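Chapter 4
Folding and Sorting Household Cloths

Most homes own more cloths than anyone plans for. Towels, dusters and cleaning cloths come in different sizes and weights, and each folds a little differently. This chapter covers sorting, folding and stacking. Allow 50 minutes for the first exercise.
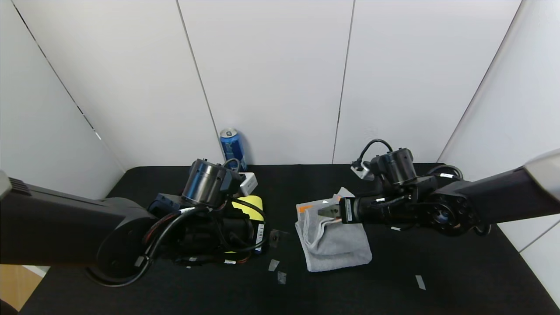

A clear, flat surface makes folding easier. Choose one wide enough to open a full towel, and wipe it down first. A dark top helps, as a light-gray towel shows up well against black. Move drinks to the back, where the blue can stands, or take them off the table.

Sort by thickness before you fold. Gray pieces with seams or orange trim – like the crumpled one below – need to be shaken out and smoothed along the seams. Keep yellow cloths in a separate pile.
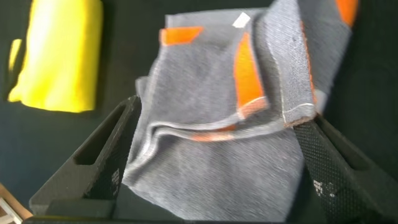 4.1 Working with Fleece

Fleece is soft and does not hold a sharp crease. Find the bound edge, if there is one, and line it up with the opposite side. Fold in half, then in half again, pressing out the air with a flat palm.
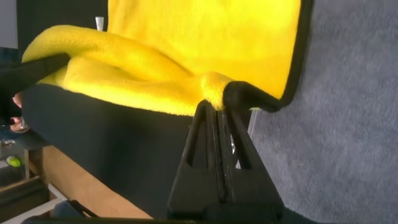
Seo disagrees with the second fold and says that fleece keeps its shape better when it is rolled. Try both ways with 14 cloths and compare the stacks.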